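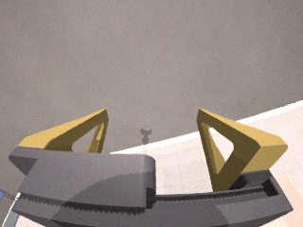 Page last changed: Tuesday, June 2, 2020

How a door handle works

A door swings on hinges, but hinges do not keep it shut. That job belongs to the latch, a small metal bolt in the edge of the door. A spring pushes the latch outwards into a hole in the door frame.

The tip of the latch is sloped on one side. When the door closes, the slope slides against a metal plate on the frame and the bolt is pushed in. Once it reaches the hole, the spring pushes it out again. This makes the click.

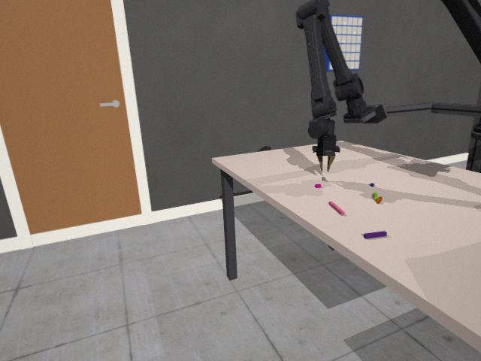 Inmaculada Figueroa writes: My class asked why round knobs are harder to turn than levers. Could you add a part on that?

A lever handle is longer, so your hand moves further from the centre. The further away you push, the less force you need. Engineers call this turning force torque – the force multiplied by the distance.

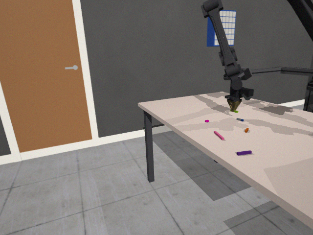

The handle turns a square metal bar, called the spindle, which passes through the door. Inside, the spindle moves a part that pulls the latch back. A second spring returns the lever to level when you let go.

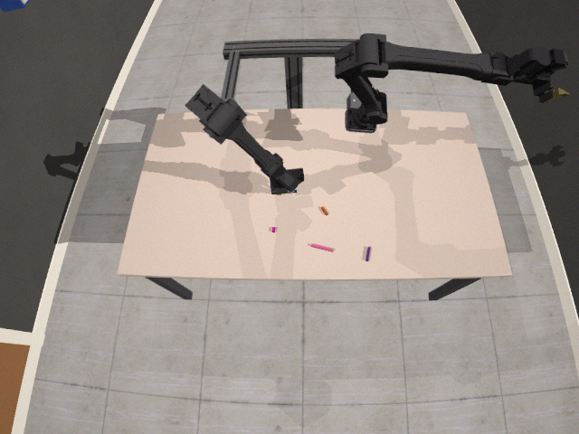 A reader in Kuvcombe asks whether a latch is the same as a lock. It is not. A latch opens when the handle turns. A lock needs a key or a catch as well.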